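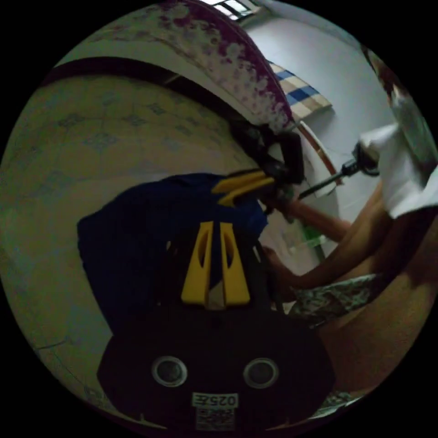
Laundry-folding evenings return to Mirnora in August

The folding evenings at the Mirnora community house will start again in August, after a break of two months for work on the roof. Sessions begin at 7 p.m. and last until the folding is done, which in spring usually meant a little before 9.

The evenings supply the house's clothing room, where families can pick up clean, sorted clothes at no charge. The room handed out 1699 pieces of clothing last season. Most of it was children's wear and work clothes, with sweaters and dark school uniforms going fastest.

Garba Akinola, who runs the clothing room, said the backlog grew while the building was closed. There are now 87 bags waiting to be sorted. All of the clothes have been washed by Vallura, the laundry on the corner, which has done the job for the house since the room opened.

"Washing was never the problem," Akinola said. "A shirt that comes out of the bag in a ball doesn't get taken. The same shirt laid flat and folded is gone by noon."

Clothes are spread out on a bed or a table before folding, with the corners pulled straight and the sleeves turned in. The house has settled on one fold for tops and another for pants, so that everything fits the shelves. Tharushi Talukder will show both to newcomers in the first 10 minutes of each session. Dark clothes are checked again for lint and loose threads, and anything with a broken zipper goes into a separate crate for mending.

The shelves are new this year. The old ones sagged in the middle and were taken out in spring – the replacements are deeper and hold two stacks side by side. Sudheer Gowda put them up over a weekend and has labeled them by size. Baby clothes have moved to the low shelf by the window.

A grant of $1000 from the Ralletti fund paid for the shelves and for a second ironing board. What is left will go toward hangers for winter coats, which are kept on a rail in the hallway and are not folded.

People who want to give clothes can leave them in tied bags at the side entrance during opening hours. Shoes, pillows and comforters cannot be taken for now. Winter coats will be accepted once the hangers have arrived.

There is no need to sign up for a folding evening. Children are welcome with an adult. The side door on the parking lot side stays open until 7:30 p.m., and after that visitors should ring the bell.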